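Plate Storage Charges

From October, the Akitz core lab will bill cold storage by the plate, replacing the flat shelf fee. The rate code is 388. Plates held past 36 days move to the long-term rate unless the owner renews the booking.

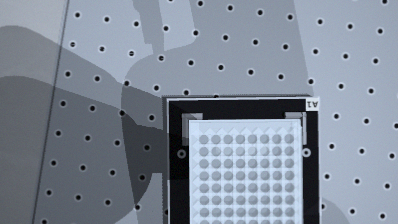 Each group may hold up to 2000 samples before a second account is needed. Existing bookings carry over – no new form is required. Send corrections to Elaheh Nazari before the first invoice is issued.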